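Tablecloth keeps sliding off my craft table

I sew on a folding table and the cloth moves every time I pull fabric across it. Tape leaves marks. What works?
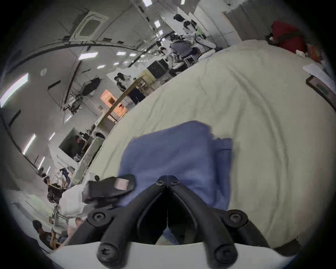 Sewing & Crafts

Dokden
Put a rubber rug pad under it. Mine cost 8 dollars.

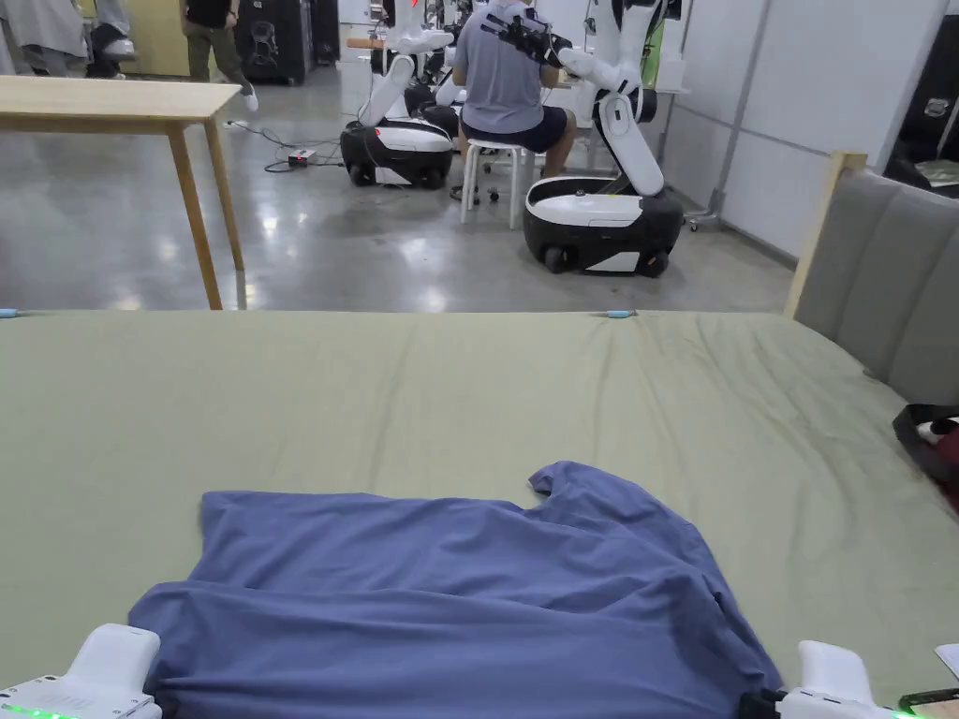
Trim the pad an inch smaller than the top so it doesn't show.

Stastau
Pads bunch up on me. I use clips. Two light-blue ones along the far edge, like on the green cloth, and leave the front free.
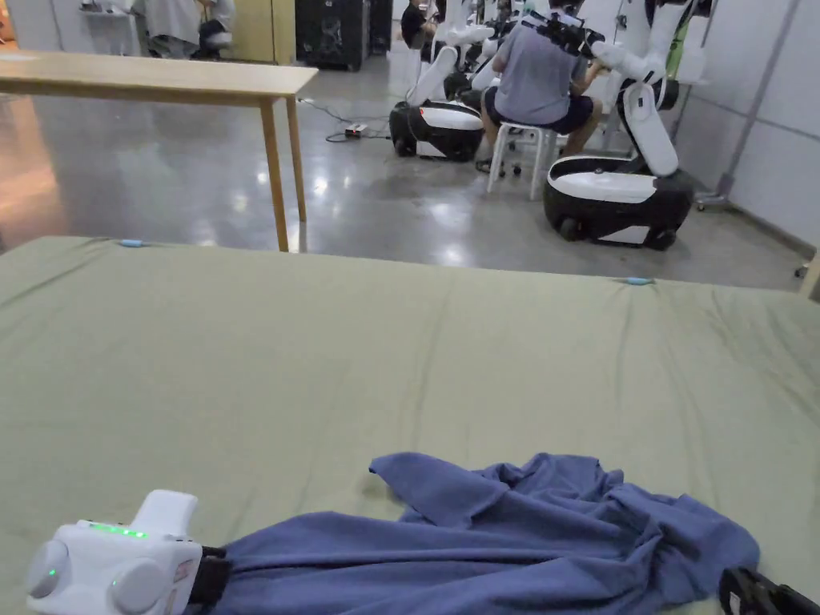

Ji
Get a heavier cloth.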